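Kleinschmidt Adds Synchronized Lyrics to Hotau Music Service

Reading time: 3 min

Kleinschmidt has made synchronized song lyrics available to all subscribers of its Hotau music service, the company announced in July. The feature displays the words of a song line by line as it plays and replaces the separate lyrics add-on that listeners previously had to install themselves.

At launch, the library of timed lyrics covers 3,614 songs. A further 379 songs have lyrics in plain form, which can be read in full on the album page but do not scroll with the music. Kleinschmidt stated that these will be timed in stages and that no subscriber action is needed to receive the updated versions.

Lyrics are offered in 11 languages. Where a songwriter or publisher has supplied an approved English translation, it can be shown under the original line. The company does not produce machine translations of its own and has no plans to do so, according to the announcement. Songs without an approved translation will show the original words only.

The text is supplied by Grindum, a lyrics licensing agency that has worked with independent publishers for several years. Under the agreement, Grindum checks each submission against the version held by the publisher before it is released to the service. Subscribers who find an error may report it from the player menu - the report goes directly to Grindum, and the corrected line appears once the publisher has approved it. Reports may be sent without leaving the song.

Before the release, the feature was open to a test group of 4,000 subscribers. Their comments led to several changes. The text can now be enlarged independently of the rest of the player, and the highlighted line can be shown in bold type in place of color, an option requested by listeners with limited color vision. A setting that holds the words still, for those who find scrolling text uncomfortable, was also added during the test period.

The independent band Flirnonance is among the first acts to have its full catalog included. The band provided lyrics for its early recordings, which were originally issued without a printed booklet and had circulated among fans in a number of conflicting versions. In a statement released with the announcement, the band said that it had used the occasion to settle several long-running questions about the second verse of its first single.

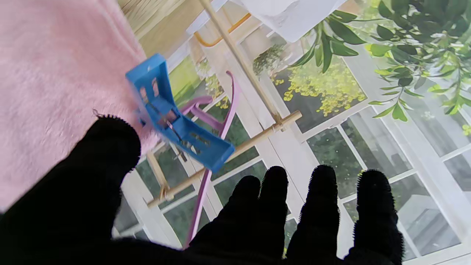
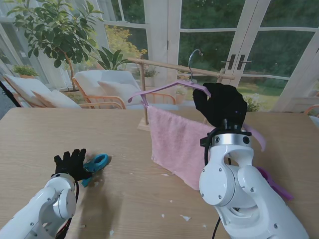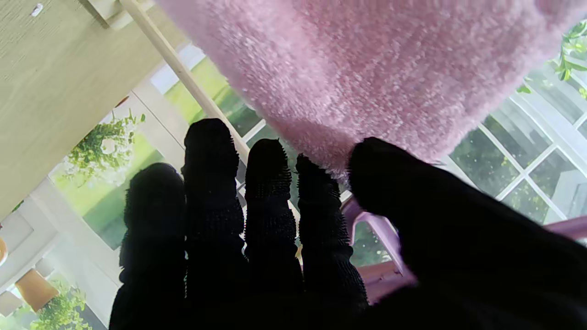 Lyrics may be switched off at any time under the playback settings. The choice is saved to the account and applies on every device where the subscriber is signed in. Songs marked as explicit will show their lyrics only if the account already permits explicit content. On family accounts, this permission remains with the account holder.

The service will not allow lyrics to be copied in full. Subscribers may select up to four lines at a time and share them as a text card bearing the song title, the name of the artist and the writing credits. Grindum has asked that credits remain attached wherever the lines are shared, and the cards have been designed so that the credits cannot be removed within the player.

Artists and publishers who wish to submit lyrics may do so through the Grindum submission form. Submissions must include the name of every credited writer and a statement of ownership. Instrumental works may be registered on the same form, in which case the player will show a short notice in the lyrics panel.

The former add-on will remain in place until the end of October. Favorites saved in it will be moved to the main Hotau account automatically - comments posted on individual songs will not be carried over, and subscribers who wish to keep them are advised to save a copy before that time.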